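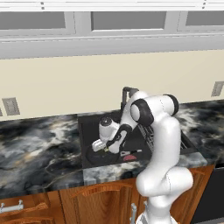 Sink task in the simulated kitchen, gripper down in the basin at the black pan.

Tamihana project, progress report to Pristar
27 November 2025
From: Kirsty Henare, Puvetti

Short one this time, sorry, writing it between sessions. Money table is in the separate sheet. What follows is the work only.

Where we are

Remote driving of the arm in the simulated kitchen is up and running. Was not in August. Since the last report we have recorded 248 demonstrations of the sink tasks, all driven by a person with the hand controller, none scripted. Of those we are keeping most. The ones we are not keeping are listed by number in the sheet with a word or two each (dropped, wrong object, operator let go of the trigger, and so on).

We have 10 operators signed off. A sign off means the person has done the practice set, has read the one-page guide and has had a session watched by me or by the Celby people over the link. Two more are partway through.

The sink tasks

These are the ones you asked to see first and they are also the hardest, so progress looks slower than it is. Reaching into a basin is a different job from reaching onto a counter. The walls are steep, the wrist has to come in nearly straight down, and the operator is judging depth off a screen. Dark pan on a dark sink floor does not help. People aim for the rim and end up beside it.

What we changed:

Operators now stop above the basin, line the fingers up with the rim, then go down. One move at a time. Before this they were coming in on a slant from the counter and catching the edge of the sink with the elbow still swinging.

Controller speed is cut when the gripper is below counter height. Operators hated it for a day and then stopped mentioning it.

Second view added. The operator can flip to it with a thumb button. Some use it all the time, some never. No pattern yet that I would put my name to.

The dish rack is still a nuisance. It sits in the right side of the basin and the arm passes over it on the way to nearly everything. If the wrist clips the rack in the simulator the run is marked as a contact and we look at it by hand. I don't want to take the rack out. Real kitchens have racks and the whole point of the Celby layout was clutter that gets in the way.

How a session runs

For the board members who asked. An operator does 15 runs and then has a break, no exceptions. Each run starts from a reset and the task comes up as a line of text. They drive, they press done, they say whether they think it worked. A second person goes through the recordings later without seeing what the operator said. Where the two disagree I look at it myself. This is the slow part and it is where most of my hours have gone, see the sheet.

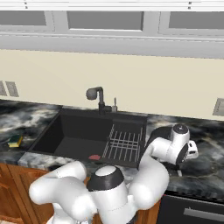 Coming back off a grasp is the bit we did not plan for. Operators would pick the thing up nicely and then haul the arm out over the right hand counter any old way, because as far as they were concerned the job was done. The learned policy copies exactly that. It swings. So the guide now says the run isn't over until the arm is still and clear of the faucet, and the reviewers mark it. Older recordings have been trimmed where the ending was bad and the rest was fine.

Same with hesitating. New operators hover. They creep up on the sponge, stop, think, creep again, and all of that thinking is in the data. We tell them to look first and move second. It helps more than I expected. Practice runs that are not recorded help too, the old plan had everyone recorded from their first minute which was a mistake and it was my mistake.

First training results

Early, please dont quote these outside. We have trained on the counter tasks alone and on the counter and sink tasks together. The mixed one is better at the sink, no surprise, and slightly worse on the counter, which was a surprise. Could be the slow-down setting bleeding across. Could be that the sink runs are longer and swamp the rest. We will re-run with the lengths evened out before anybody draws a conclusion, me included.

Problems

The link to Celby drops. When it drops mid-run we lose the run. Their side are looking at it, our side has put in a local save so at least the operator doesn't have to start the whole block over.

One controller has a sticky trigger, gripper closes late. We caught it from the recordings, not from the operator, who had simply got used to it. Every run from that controller has been gone through again. Replacement ordered, comes out of the equipment line.

Hand guiding on the real arm has not started. It was down for this period. The room was not ready and the safety paperwork came back with questions. I have answered them. I would like to move that piece to the next period with no change to the total, and need a yes or no from Pristar in writing.

Next period

Finish sign-off for the two operators still in practice.
Even out run lengths and train again.
Write down the reviewer rules properly, at the moment half of them live in my head and teh other half in a chat thread.
Start hand guiding, if the room is ready and you agree the move.

Needed from you: the yes or no above, and a name for whoever is taking over the data questions on your side. My last two emails bounced.

K. Henare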